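Why Balls Bounce

A ball bounces by changing shape. As it lands, its bottom flattens against the floor and the material is squeezed. It then springs back and pushes the ball up.

No ball climbs back to the height it fell from. Some of its energy turns into heat and sound - the thud you hear is part of the loss.
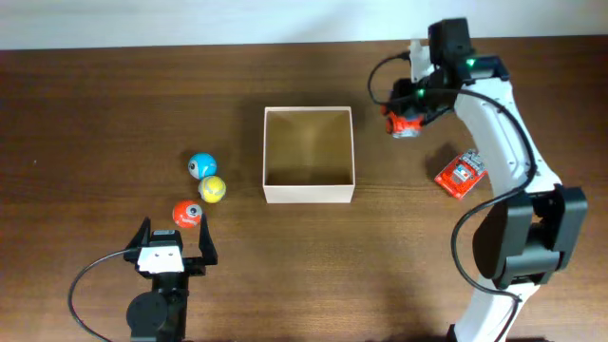 The floor matters too. Carpet bends and soaks up energy, so the bounce is low. A hard floor bends very little.

Try it: drop a rubber ball from 186 centimeters, first on tile, then on a rug. Write down both heights.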